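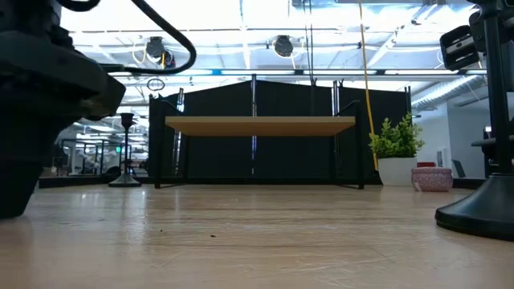

Table with light wood-grain top, Karndale site.

Karndale Adult Reading Program
Interim progress report to the Clodusier Fund
Prepared by Annag McIver, Program Manager
Submitted 10/12/24

1. Period covered

This report covers the work of the Karndale Adult Reading Program from the opening of enrollment in August to the date of submission. It follows the headings set out in the grant agreement. Spending is reported separately on the Fund's own form.

2. Enrollment and attendance

The program enrolled 22 adult learners against a target of 15. Most were referred by employers in the Dow Street area or by family members already known to the program. Attendance was steady in the evening groups and weaker in the morning group, where several learners changed shifts after the first weeks. The morning group has been moved to a later start, and attendance will be reviewed again before the final report.

Nine learners have completed the first reading level and moved to the second. Two learners left the program on moving out of the county. Both were given the name of a provider in their new area.

3. Tutor training

Ruth Chambi led the tutor training course, which covered phonics for adults, reading aloud, and the use of everyday texts such as leases, pay slips and medicine labels. Tutors asked for more help with learners who read well but avoid writing. An extra session on this subject has been added to the spring schedule.

4. Books and materials

The program library now holds 1024 titles. The Kedau readers, bought with the first grant payment, are in regular use at both levels. Learners have asked for more nonfiction, mainly on driving, health and home repair, and the next order will reflect this. Large-print stock remains low. 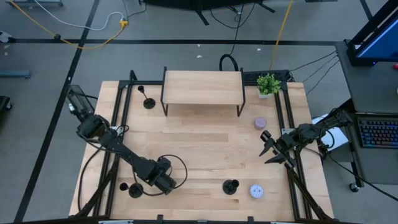 Wooden tabletop in its black frame, Karndale site.

5. Matters for the Fund's attention

The cost of child care during evening groups was higher than planned. The program asks the Fund's permission to move the unspent balance of the printing line to child care. No change to the total award is requested.

The reading assessment planned for the midpoint was given late to the morning group. Results for that group are not included in this report and will be sent as a supplement.

6. Next period

Work in the next period will include a second round of enrollment, the added tutor session, and the large-print order. Questions on this report may be addressed to Annag McIver at the program office.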